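Ballosari Park grounds helpdesk
Ticket 868 – Hedge side of the long path
Status: open
Raised by: Ningsih Pasaribu
Assigned to: Wahyudi Chin

Hello Wahyudi, sorry to add to your pile. I walk the long path most mornings with my mother, and she likes to keep to the hedge side, where she feels steadier. She caught her sleeve on a bramble last week – no harm done, only a pulled thread – and I wondered when that side is next down for a trim.
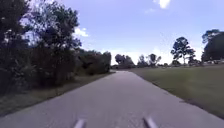 I'm not asking for anything drastic, mind you. We're both fond of the shade, and I'd hate to see it all taken back to stumps on our account. A light going-over at shoulder height would do nicely.

Reply from Wahyudi Chin, 2018-11-15
Thank you, Ningsih, and please give your mother my best. I've looked up the old job sheet and the last full cut was in March, under ticket 188, when Bianca Barbu had the hedges. Could you tell me whether it was the straight stretch or nearer the bend? They're on separate sheets, I'm afraid.
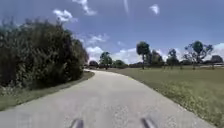

If it's the bend, I can ask Bianca to take the hand shears along and leave the grass on the lawn side well alone, as she always prefers. The straight would have to wait for the Quinlan crew and their long trimmer.

Reply from Ningsih Pasaribu
Nearer the bend, Mum says, and she's quite certain. Hand shears sound lovely, thank you.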